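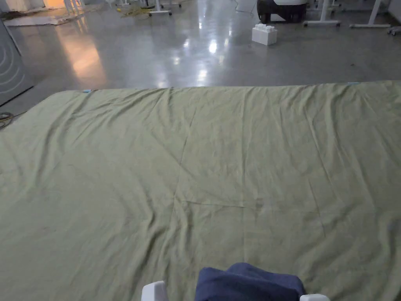
## Talla hand gripper, club loaner

White fingers, hand held. For cloth folding practice, Troverness robotics club.

- Green sheet goes flat on floor, blue tape on far edge. Stains are fine, dont wash it
- Navy cloth = the thick one, start with that
- 2 week loan, $95 deposit
- Finger pads good for 1,000 folds, then swap
- Spare pads: ask Fatos Krasniqi

Return by Tue 8 October, next team needs it. Charge it befor you bring it back.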